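Wooden rim sieves – worth it or not?

bramblejar
Posted Wednesday, 7:12 pm

Hi all, hoping the flour people in here can sort me out. I've been using a stainless sieve from the supermarket for years and the mesh has finally pulled away from the rim. I was in Lamumholm on the weekend and the kitchen shop near the ferry had round ones with a wooden rim, the kind you hold in two hands and tap. $49 for the medium, $71 for the large. They're gorgeous but I've got a sensible head on my shoulders (most days) and I'd like to know if anyone bakes with one regularly before I spend that much on something to shake icing sugar through.

Mostly I do sponge, a bit of rye, and pasta dough when the kids are home.

oldmillroad
7:40 pm

Had one for years, love it, wouldn't go back. The wide ones are so much quicker than a little sieve with a handle because the flour spreads out and you're not poking at a heap in the middle with a spoon. Two or three bags of flour at Christmas and my wrists don't notice.

Get the large if you've got the cupboard for it. I didn't, and it lives on top of the fridge.

teaspoon_tyrant
7:58 pm

I'm going to be the grump. Wood and flour and a humid kitchen is asking for weevils. I had a lovely one from a market in Nornside and the gap where the mesh tucks in under the rim filled up with old flour. You can't get it out with a brush, you can't soak it, and you certainly can't put it in the dishwasher. Mine went to the shed and now it does compost.

Stainless, $34, done.

oldmillroad
8:05 pm

Weevils come in with the flour though? I've had them in plastic tubs. Freeze your flour for a few days when you bring it home and give the sieve a good bang outside the back door after you use it. Never had one in mine.

teaspoon_tyrant
8:09 pm

They come in with the flour and then they set up house in the rim. That's my whole point!

currantbun71
8:31 pm

Depends on what the mesh is made of, I reckon. Bramblejar, did you look? Some of the wooden ones have metal mesh and some have nylon or horsehair or whatever else. Fine metal is all right for nearly everything. The fibre ones are beautiful for dusting but I wouldn't push anything damp through them, and raspberries will stain the lot.

For rye you'll want something coarser anyway or you'll sift out half the bran and wonder why the loaf tastes of nothing. Ask me how I know.

bramblejar
8:44 pm

I didn't look closely, I was too busy being charmed. The label said Pellegrini and had a drawing of a wheat sheaf on it, that's all I remember. I'll ring them tomorrow and ask about the mesh.

Good point on the rye. I've been sifting mine with the ordinary sieve and tipping the bran back in, so maybe I should just stop sifting it.

currantbun71
8:52 pm

Yep, just whisk it in the bowl. Sift the white if you like.

halfcup_hettie
9:20 pm

Can I sneak in with a cleaning question while the wood people are about? I was given one secondhand and the rim has gone sticky. I've wiped it with a damp cloth and it's still tacky, and now I'm scared to do more in case it swells.

oldmillroad
9:33 pm

Sticky is probably old oil. Somebody's rubbed it with cooking oil and it's gone gummy. Hot water on a cloth, well wrung out, tiny drop of dish soap, go round the rim and keep off the mesh. Dry it straight away with a tea towel and leave it standing on its side overnight. Not in front of the heater, mine warped a bit that way and it's never sat flat since.

After that leave it bare. If you have to put something on it, food-safe mineral oil, and only a smear on the outside.

teaspoon_tyrant
9:41 pm

See, I don't have to do any of that to mine.

halfcup_hettie
9:47 pm

Haha fair. Thank you both, will try it in the morning.

dampcloth
10:15 pm

I'm in the middle on this one. I keep a wooden one for dry flour and a cheap steel one for anything wet or sticky – ground almonds, jam, custard, the lot. If you treat the wooden one as a dry tool and never wash it, it'll last ages. A dry pastry brush gets most of the flour off the mesh, and I do the join with an old soft toothbrush. Teaspoon's right that it packs in there, but if you do it every time it doesn't get a chance to set hard.

I'd also say don't hang it by the rim on a nail like they do in the magazines. It goes egg shaped.

Mine came from Timora, the old online shop, back when postage was reasonable. No idea if they still do them.

bramblejar
Thursday, 12:26 pm

Update! Rang the shop and the mesh is stainless on both sizes, and she said the medium is the one people bring back to swap for the large. So I've asked her to put a large aside. I also bought the $34 steel one for custard, so everybody wins except my bank account.

Hettie, how did you go with the sticky rim?

halfcup_hettie
12:50 pm

Much better! Took two goes. The cloth came up brown, which was revolting, but the wood feels like wood again. There are still a few dark stains along one bit of the rim and I can't shift those.

oldmillroad
1:04 pm

Leave the stains, they won't hurt anything. Mine has plenty. If they really bug you, a light rub with very fine sandpaper along the grain, then wipe the dust off well before it goes near food. I wouldn't bother though. Give the mesh a look against the window while you're at it, any little specks caught in the weave show up much better with light behind them, and you can flick them out from the underneath side with the brush.
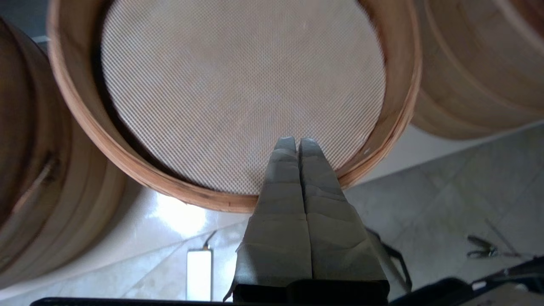 And do the underneath first, then flip it and tap the rim with the heel of your hand. If you start from the top you just push the bits further in. I've got 482 posts on this forum and I reckon half of them are me telling people to tap things.

teaspoon_tyrant
1:15 pm

More than half. Bramblejar, come back in December and tell us about the weevils.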